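Chapter 4
Sorting, Plating and Putting Away

I learned to set a table from my grandfather's neighbour, Aarne Hämäläinen, who ran the kitchen of a small boarding school and had strong feelings about plates. I was 12 and I thought a plate was a plate. He handed me a pile of them, all colours, and a crate of vegetables and fruit, and told me to put things where they belonged. Then he went off to see to the bread! I stood there for ages, moving a turnip from one plate to another and back again, because I hadn't the faintest idea what "belonged" meant.

I've taught the Lenbridge household skills course for a good while now, and I still start my groups off much the same way (though I do stay in the room). You've spent the last three chapters on washing, drying and storing, so you know how to look after your things. In this chapter we get to arranging them, and that means making up your mind about what goes with what before you pick anything up.

Most people sort by kind without thinking. Vegetables here, fruit there. It's a fine place to begin, and it's what we'll do in section 4.1. But you can sort by what needs cooking and what doesn't, or by what bruises, or by who is coming to supper and what they won't eat. Each of these gives you a different table from the very same shopping bag. Try it at home tonight — you'll be surprised how quickly two people in one kitchen start to disagree.

A word on plates, while I'm at it. I like plain strong colours for this work, with a rim that shows up well against the table. When I say "the potato goes on the red one", everybody in the room knows which one I mean, and we can get on. Patterned china is lovely for Sunday lunch and hopeless for lessons.
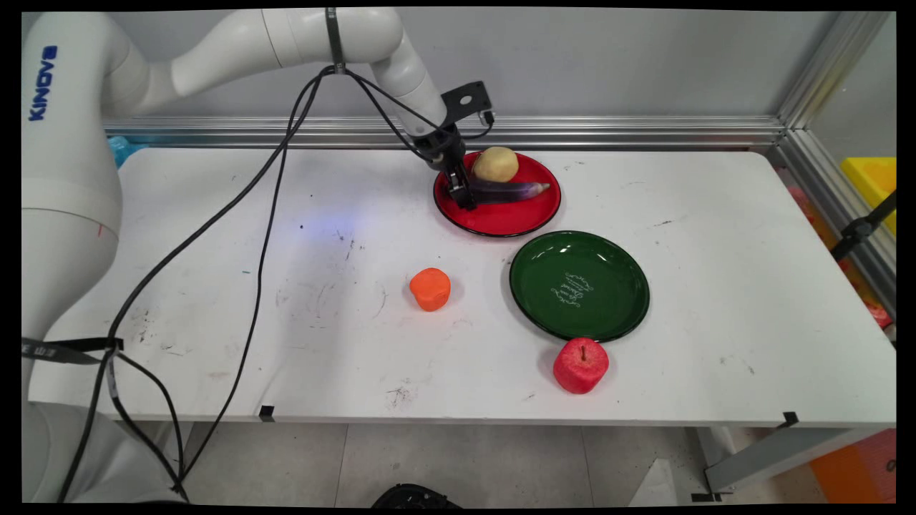

So, aubergine and potato together on the red plate, both of them vegetables that want cooking, and the green plate still to be filled. The apple is close by it on the table and would be my first choice. You might want to put it somewhere else entirely, and if you can tell me your rule I'll be perfectly happy. The orange toy is the one that gets people talking. It isn't food, so does it get a plate at all, or does it go back in the toy box before we start? Write down your answer now, in pencil, and we'll come back to it in section 4.3.

You'll need very little for the exercises: 2 plates of different colours, a clear table and a few bits of fruit and veg. Leave the sharp knives in the drawer until chapter 5.

4.1 Sorting by kind

Clear the table first, and I do mean all of it. Put the post, the keys and yesterday's mug somewhere else, then set out your plates with a good gap between them.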